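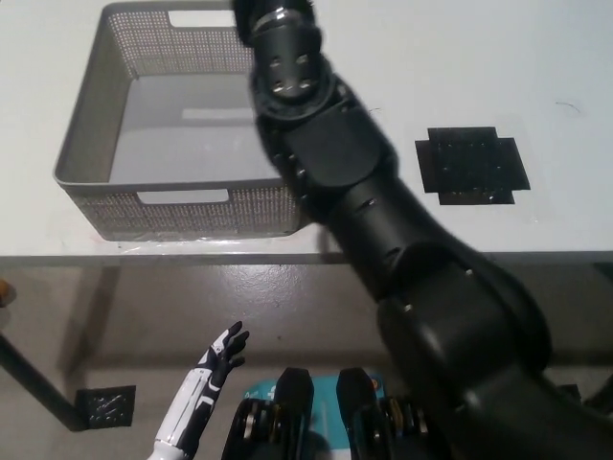
Subject: Re: [asfaw-tidying] Mesh baskets or solid bins for the shared shelves?

Hello all,

Sorry to be slow with this one. I meant to write on Monday and then the evening got away from me, the way evenings do when you open a cupboard "just for a minute."

> We're redoing the shelves in the craft room at Baveck and can't
> decide between the gray metal mesh baskets and the solid plastic
> bins with lids. The bins are cheaper but I can never see what's in
> them. For those of you who went with mesh, do small things fall
> through? And do the handles hold up if people drag them off the
> shelf by one side?

We went with mesh at Nindirden and I'd do it again, with a few grumbles. Ours are the rectangular gray kind with a handle cut out of each of the 2 opposite sides, and a flat solid bottom. That bottom is what sold me. The ones we had before were mesh all the way around, and every pencil stub and bead in the building ended up on the shelf below (I was still finding beads in June!). With a solid bottom you do have to tip the crumbs out now and again, but I can live with that.

As for dragging by one side, yes, people will do it, whatever you put on the sign. The handles have been fine so far. What suffers is the paint on the shelf, so we ran a strip of clear tape along the front edge where the baskets slide in and out. It looks a bit homemade, and it wants replacing when the corners start to lift, but the shelves underneath are still nice and white.

My one real grumble is yarn. Loose ends work their way through the holes and catch on the next basket over, and then you pull out both at once. I keep the yarn in 2 of the old lidded bins from Esum and have made my peace with not matching.

If you have the table space, try setting one empty basket out and letting people put things in it for a week before you buy the whole lot. We learned that way that ours were too deep for scissors and tape, and got the shallower size for those. More than 1,000 buttons, on the other hand, went into jars first and then into the basket — please don't pour them in, however tempting it is.

Do tell us what you choose. And does anyone have a label that stays put on mesh? I've been tying on cardboard tags with string and they spin around to face the wall.

Warmly,
the Nindirden craft room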